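Ticket: Liedanzeige in der Kapelle Ustska bleibt dunkel
Status: gelöst

Meldung
Liebe Leute von Premanora, seit der Frühmesse zeigt unsere Tafel neben dem Altar keine Liednummern mehr. Die Orgel spielte schon, und die Gemeinde blätterte tapfer auf gut Glück – gesungen wurde trotzdem, und gar nicht schlecht! Das Bedienteil in der Sakristei meldet »Fehler 12«.
Herzlich, Ivan Stasiv

Schritt 1: Neustart
Sicherung der Tafel raus, 15 Minuten gewartet (der Rosenkranz passte fast genau hinein), wieder rein. Leider unverändert.

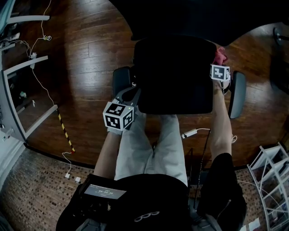
Schritt 2: Liedplan prüfen
Auf Ihren freundlichen Rat hin habe ich den Liedplan vom Januar gelöscht und neu eingespielt. In Zeile 7 stand ein Halleluja ohne Nummer, das mochte die Tafel wohl nicht.

Ergebnis
Zur Vesper liefen alle Lieder durch. Vergelt's Gott für die Geduld am Telefon, das Ticket darf gern zu.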